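Workshop notebook, April, Saturday, a little after nine in the morning

Dye bench: the second madder vat, and a few thoughts on rinsing
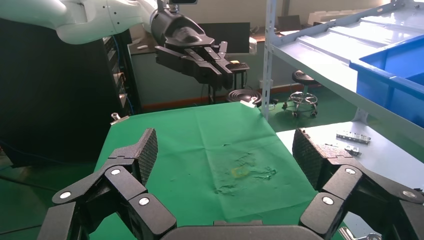
I came in early to look over the skeins from the Clatach batch before the heating made everything smell of wet sheep again. They have dried to a softer red than I hoped for, closer to brick, and I must admit I am growing fond of it. Ebere will say I talk myself into liking whatever comes out of the pot, and she may well be right!

For the record, so we can do it again or avoid doing it again: 5 skeins of the Draltau two-ply, 1,861 grams in all on the shop scale, mordanted with alum on the usual recipe and left overnight in the bucket with the lid on. The vat came up slowly to 155 Fahrenheit and I held it there through most of the afternoon, with one wobble when I went to answer the door and got talking (my fault entirely). I pulled the skeins when the thermometer read 108 on the way down. Next time I would like to leave them in until the bath is quite cold and see whether that buys us any depth.

Rinsing took forever. Bello has a theory that our tap water is dulling the reds, and he has offered to bring rain water from his barrels so we can run a small skein each way. I'd be glad of it. Please label them with the cotton tags, Bello, and in pencil, as the marker bled all over the last lot and we spent a whole lunch arguing over which was which.

The Chaudhry order wants a red that sits happily next to the walnut brown. I laid the two together by the window and they look like old friends, though the brown could stand to be a shade warmer. I'll send a snipping of each on Monday's mail.

Still to do: wind the Mekotlow singles, scrub the big pot, order more alum. The used madder is in the strainer by the sink, please leave it, I want to try a second bath from it for a peach.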